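Tips from the Forolham staff kitchen
Sharing your workplace with a robot arm

The arm came in November. Management said it would free us up, and it has freed us up to move tea towels. A few things learned since.

Clear its route before you start it, then leave your mug somewhere else entirely. The arm has no view on mugs.
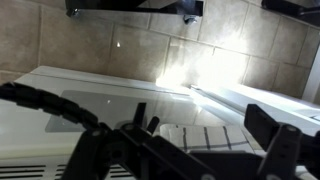
Wiping down still falls to us. Use a barely damp cloth and keep it off the joints. The Jernari handbook runs to 140 pages and gives cleaning 9 lines, all of them about not using bleach.

Decide where the checked towel lives. We used to sling it wherever, and now two shifts have to agree, which took longer than the installation. 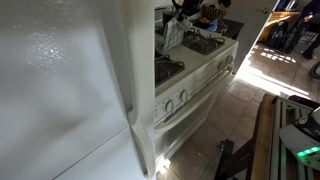 Checked towel on the hob. Move it before lighting anything.

Fridge door: shut it fully. Once you stop doing a job yourself you stop noticing the small stuff, and the milk pays for it.

Hours haven't changed, before you ask. What has gone is the chat over the washing-up, so we now stop at 17 minutes past three and have it anyway.
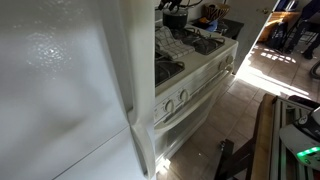

Fridge and cooker side by side, knobs along the front. Check they're off before you go home.

Spare cloths are in the Prandia tin.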